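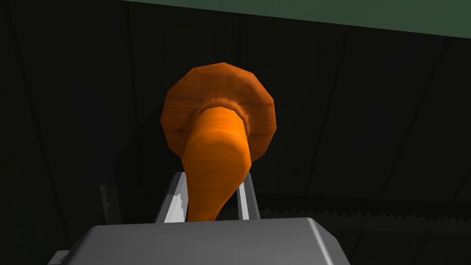
What happens when a picking arm drops the force limit in the middle of a grip? The fingers keep closing until the motor stalls, and whatever is between them gets crushed.

That happened at Kevska in May. A software update on the Soltlow arm cleared the force limit each time the controller switched from simulation to live mode. The simulated runs had all passed. On the growing line the arm damaged 29 trays before an operator hit the stop button, and the operator's glove was pinched when he reached in to clear a jam. He was not hurt. The line has been down since then and will stay down until we understand the fault and can show it won't come back.

We are hiring a test technician to help with that work.

Kevska, Wegener site
Test Technician, Robotic Harvest
Full time, fixed term, with the option to extend

The work:
- Rerun the logged picks in simulation, 2,427 of them, and flag any where the commanded force and the reported force disagree
- Repeat a selection of those picks on the bench arm with mushrooms of different sizes
- Check the guard switches and stop circuit before each bench session and sign the sheet
- Write up what you find, including the runs where nothing went wrong

You need two years of hands-on work with industrial arms or similar machinery, and you should be able to read a wiring diagram. Some scripting is useful. You must have lockout training or be willing to complete it in your first week. A degree is not required. Experience with soft produce would help, but we can teach that part.

The bench is in the Dultum building. It is kept cool and humid, so dress for it. Shifts start at 7 a.m. and there is no night work. Any technician can stop a test at any time without asking a supervisor first.

To apply, send a resume and one page about a machine fault you helped track down. Tell us what you checked first and what you got wrong. Applications go to the Kevska hiring desk, reference 185.

14 shares
3 comments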